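Tidham Assembly and Packing Services
Vacancy: Bench Assembler and Packer (two positions)
Location: Cenddale workshop
Reference: 398

Tidham Assembly and Packing Services invites applications for two full-time positions at its Cenddale workshop. The successful applicants will join the small equipment section, which prepares mechanical units and bracketed parts for delivery to customers in Tulatwood and the surrounding counties.

About the Work

Assemblers work at individual tables on a carpeted floor. Units are handled one at a time, checked by hand, wrapped and placed in baskets for collection. Most of the units have cables attached, and care is needed to keep these free of the brackets while the unit is turned. The section handles over 2000 units a year. Speed is valued, but damaged returns are costly -- applicants should be comfortable with steady, repetitive work done to a consistent standard.

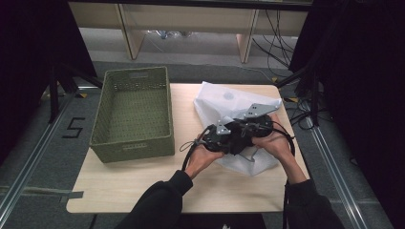 Principal Duties

Inspect housings, brackets and fastenings for looseness or visible damage
Check that cables are seated and not pinched
Wrap finished units and place them in the basket provided
Complete the bench sheet for each unit, including any fault found
Keep the table and the floor beside it clear of wrapping and loose parts

Requirements

Applicants must be able to lift 30 pounds and to work with both hands at table height for extended periods. A high school diploma or equivalent is required. Previous experience in assembly, repair or packing is preferred but not essential -- training on the Laur line of units is given during the first five weeks of employment.

Hours and Conditions

Monday through Friday, day shift. Overtime is offered in April and at year end and is voluntary. Dark work clothing with long sleeves is supplied. Employees provide their own closed-toe shoes.

How to Apply

Applications should consist of a resume and a short cover letter quoting the reference number above. They should be addressed to Cosmin Olteanu, Workshop Manager, and must be received by Friday, July 23, 2021. Applicants selected for interview will be asked to complete a short bench exercise.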